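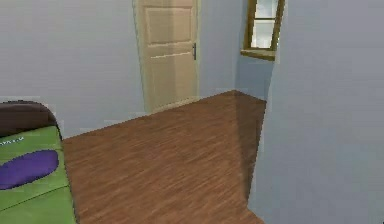 Wiltumel 6 is out, and the planner finally remembers doors

Home | News | Planning | Sim | Tools | About

I spent most of my morning with the new Wiltumel release (coffee went cold twice) and I think it's the most fun update the project has had since January. If you're new to it, Wiltumel is the open planner that Kaan Dönmez started as a side project at Murnero, and it sits between your perception code and your arm and base controllers. You give it something like "bring the bowl to the table" and it works out the driving, the reaching and the order of things.

The big change is how it keeps track of rooms. In the old version the map was one flat sheet. The robot would look into a bedroom, see a closed door in the far wall, and file it as wall. Fair enough for obstacle avoidance, but then you'd ask for something in the next room and the planner would tell you there was no route. Version 6 stores doors as their own kind of thing, with a state (open, closed, not sure) and a timestamp. A closed door is now a route with a price on it. You can set the price yourself, and I'd start low, because the default makes the robot take some very long walks.

"We had a pile of failed runs and the door problem was hiding inside most of them," Dönmez told me on a call. "We kept blaming the grasping. It was embarrassing."

The pile was 2,811 simulated episodes, all in furnished homes, and the team has put the logs up with the release. I poked through a bunch of them and they're great reading if you like watching a planner argue with itself.
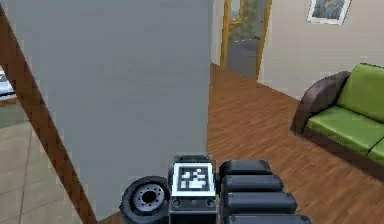
Seeing past its own body

The second piece is the self-filter, and I know, self-filters are nobody's idea of a headline. But if your camera looks forward over the base, you get a wheel and a folded arm sitting along the bottom of every picture, and the old Wiltumel would sometimes decide there was an obstacle parked right in front of it. Then it would back up. The obstacle would come too!

Ayman Srour rewrote that part. The filter now takes joint positions straight from the controller and masks out the robot's shape on every update, at 30 Hz, and it leaves the fiducial markers unmasked so you can still use them to check calibration. I tried it with the arm folded and then swinging around, and the floor map stayed clean both times. My old config file needed two lines changed. The error message even told me which two, which made my day.

Srour says the mask is padded a little on purpose, so a chair leg very close to the wheel can get swallowed. There's a setting for the padding. Please read the note next to it before you turn it down to zero.

Carrying things

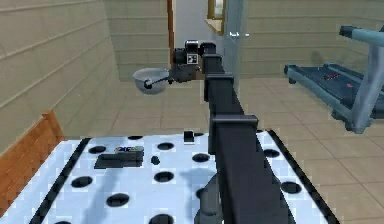

Held objects are where I expected trouble, and it's the part I tested longest. Wiltumel now attaches whatever is in the gripper to the arm model as soon as the grasp is confirmed, so the carried thing counts in every collision check from then on. A silver bowl hanging off to the left of a long straight arm is a nice hard case: it's shallow, it's shiny, and it sticks out well to one side of the gripper head, so a path that's fine for the arm alone can still put the rim into a door frame. The old code checked the arm and hoped. The new code treats arm and bowl as one lump, and you can see the planned paths swing wider. They're slower too. On my machine a replan with something in hand takes long enough that I noticed it, and I'd love to see that tightened up in the next release.

There's also a new retry rule. After 15 failed plans to the same target, Wiltumel stops and hands the problem back to whatever called it. I'd have picked a smaller number, but it's in the config. 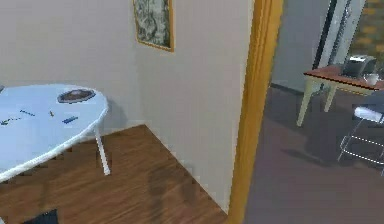

White oval table in the near room, with the gray-floored room through the doorway.

Small objects still need work. The clutter test asks the planner to choose one little item out of several on a tabletop, and which one it goes for depends a lot on what your detector feeds it. Wiltumel doesn't do any detecting of its own. Dönmez was pretty open about that, and he'd like somebody to write a proper adapter for Nema, the detector a lot of you already use. If that's you, he's on the project forum most evenings.

Installing took me one command and a restart. The release notes are longer than usual and worth the scroll, mostly for the section on upgrading saved maps, which have to be converted before you load them. Back yours up first. I didn't, and I'm rebuilding one tonight.

Shares 6 | Comments 15

Recent
Meesuk adds log replay to its free viewer
Nema gets a lighter model for small boards
How we name our coordinate frames at Murnero
Reader mail: your worst calibration stories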